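Speaker notes: Setting a table people want to stay at

Posted in August by Teodora Radonjić | Print | E-mail this page

These are the notes I talked from at the Kosness evening, more or less as they were in my folder. A few of you asked for them, so I've filled in the bits where I'd just written "tell the gravy story."

Start with the question. Who here owns a tablecloth? Hands up. Okay, and who has put it on the table since winter? (Wait for the laugh. It came!)

I grew up with one good cloth. It was white, it was ironed, and we were all scared of it. My grandmother would lay it out and then stand there watching our forks. I spilled gravy on it when I was small and I can still tell you which corner. So my first point is pretty simple: if a cloth makes you nervous, it's the wrong cloth. Get a cheap one with a pattern. Checks and grids are wonderful because they hide the little marks and you can line your plates up by them without even thinking about it.

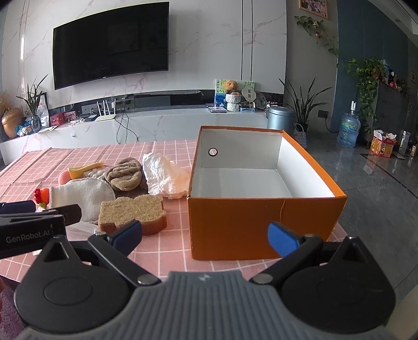 Second point, size. Measure the table before you go shopping, and I mean with a tape, because your memory will lie to you. Mine is 60 inches long and I was sure for years that it was longer. You want the cloth to drop far enough that it looks like you meant it, and not so far that it ends up in people's laps. If you have toddlers in the house, go shorter. They pull.

(Pause here, drink water. Last time I forgot and croaked through the whole washing section.)

Washing. Cold soak first for anything like berry or wine. Blot, don't scrub. I know, everybody says it, and then the wine goes over and we all scrub like mad. Hang the cloth up while it's still damp, smooth it with your hands, and you can skip the iron most of the time. I gave up ironing 2 years ago and I haven't missed it for one minute.

Then colors. Somebody always asks what goes with what. My answer is that food is mostly brown! Stew is brown, bread is brown, roast potatoes are brown on a good day. So put something cheerful underneath. My friend Stojanović at the fabric stall in Venley talked me into a bright orange remnant once and I thought it was hideous, right up until I set a pot of lentils on it.

Last part, and slow down for this one. The cloth tells people the meal has started. At our house we eat late, and it used to be everyone wandering in with a plate and wandering off again. Now the cloth goes on, somebody shouts, and people sit. We've stayed at the table for 90 minutes on an ordinary night, talking about nothing much.
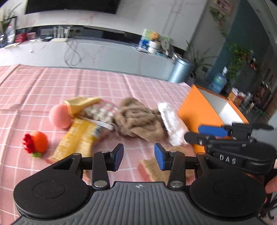 Senad Janevski put his hand up at this point and said he does the reverse, leaves the cloth on all week and takes it off only for homework, and that his kids now complain when they see bare wood. I hadn't thought of that. I've penciled it into the notes for next time.

Finish with the swap box. Bring a cloth you never use, take one you might. Remind them to shake out the crumbs first, please.

Comments

Marge T.: My mother's white cloth is still in the drawer in tissue paper. You've talked me into using it.

lindenroad: What about vinyl ones? We eat outside a lot and I can't be washing every day.

Teodora: Vinyl's great outdoors! Clip the corners down or it'll sail off.

P. Hewitt: The damp hanging trick works on cotton, not so well on my linen.

Recent talks

Toneo: keeping a kitchen notebook
Soup for a crowd
What to do with odd napkins
Kosness evenings: how to sign up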